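Simulated kitchen: parallel gripper slips on round objects, change the gripper or the controller?

Asked in: Arms and Grippers
Viewed 654 times

I am comparing two grippers on the same white arm in a simulated kitchen. The task is to take things from the dishwasher rack and put them on the counter. One gripper is the Morkier parallel model, the other is Kekora with softer pads. Scene and controller are the same for both. 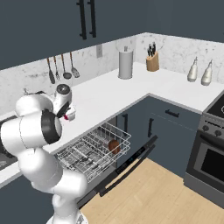

With flat things I have no trouble. With the brown round object, Morkier succeeds in 11 trials from 80, and mostly the object rolls out when the fingers close. I already made the friction higher and it helped only a little. Should I buy the Kekora licence, or is my controller wrong?

Answer 1 (accepted)

Before you pay, please check the closing height. I had the same problem in the Gondside kitchen scene. My fingers were closing above the widest part of the object, so they pushed it down and away. I lowered the grasp point and reduced the closing speed to 60 per cent of the default.
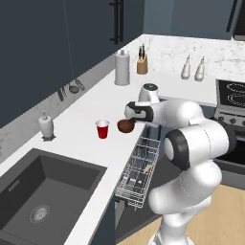 Also look at the wrist angle at the last moment. If the wrist is tilted, one finger touches first and a round thing will start to roll. Log the contact force of each finger separately, then you will see it at once. Only after this I would compare the two grippers, otherwise you compare two mistakes.

Answer 2

Kekora is better, I use it with the Abbasi controller and no problems.

Comment from the asker: Thank you, it was the height. Now I repeat all trials with both grippers.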